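What Lives on the Bed: A Tidying Project
Oanh Vi
Design and Living, Bramport campus
September 2018

Okay, so my topic started out as "storage in small bedrooms" and my tutor (quite rightly!) told me that was enormous and I should pick one piece of furniture. I picked the bed. Everyone I know dumps things on the bed, me included, and then at eleven at night it all gets shoved onto the floor so you can sleep.

What I wanted to know was whether a basket kept on the bed itself works better than a toy box across the room. My guess was yes, mostly out of laziness. I kept a diary for the project and wrote down every soft toy or cushion that ended up on the mattress, and where it went at bedtime. By the end I had 247 entries, and in 203 of them the thing went into the basket. The rest went on the floor, or under the pillow, or in one case down behind the headboard, where it stayed until I did the vacuuming.

I tried 2 baskets. The first was a cane one from Sandu, very pretty, and I gave up on it pretty quickly. The bottom was rough and it snagged the fitted sheet, plus the weave left bits everywhere. The second was a plastic one with little holes all through the sides, and I liked it much more. You can see what's in it without tipping it out, it wipes clean, and it doesn't catch on anything. It's a boring colour but I got used to that.

Where you put it matters more than I expected. Down at the foot it kept getting kicked (sorry, Mum, about the noise). In the middle you have to move it to lie down, so you're back to shoving things around. Up near the headboard, on one side, was easily my favourite spot. It sits out of the way of your legs, and during the day it more or less passes for a cushion. I did wonder about the weight of it making a dip in the mattress, but soft toys weigh next to nothing, so I stopped worrying and went back to my diary.

The plush fruit turned out to be the best things to test with. They're fuzzy and they squash, so you can drop them in any old how and they settle. Long floppy toys hang over the rim and look messy even when you've technically tidied.

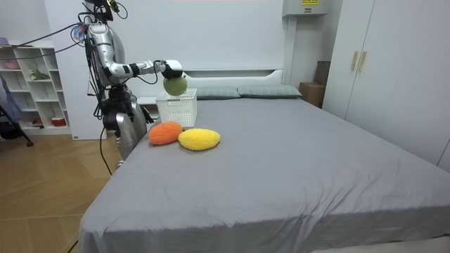
Figure 1. Plush fruit and the white basket, up at the headboard end. Green one over the basket, orange and yellow still on the sheet.

I also had a go at working out whether the colour of the bedding makes a difference. On my patterned doona cover I kept missing the smaller toys. On a plain grey sheet the bright ones stand out straight away, and I'd clear them without really thinking about it. I only have a few days of notes on this, so I wouldn't lean on it too hard.

If I did the project again I'd try a lower basket and get someone messier than me to keep a second diary. My sister has offered for October, and she has a lot more toys than I do.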